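Pit crew wanted – Panicker Racing, Kuvircombe

Touring car team, small garage, busy season. We need two wheel gun operators and one fueler for the rest of the year. Start asap, first test is already booked.

You'll need:
steady hands, decent fitness, full driving license
some race weekend experience – karting or club level is fine
OK with nights away, up to 20 a season

Pit stop practice twice a week at the Skevico unit. Pay is 500 per race weekend plus travel and food. Kit supplied, boots are not.
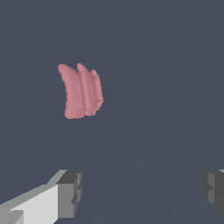 No agencies please. If you applied in February and didnt hear back, apply again, we lost some emails when the inbox moved. Trial evening for anyone shortlisted, bring old clothes.

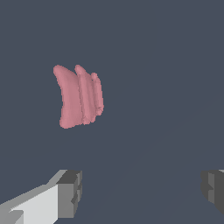 Pink shape with three lobes, computer render

Send a short note and a phone number thru the Plasetti jobs page, ref 44. Closes 22/05/2023.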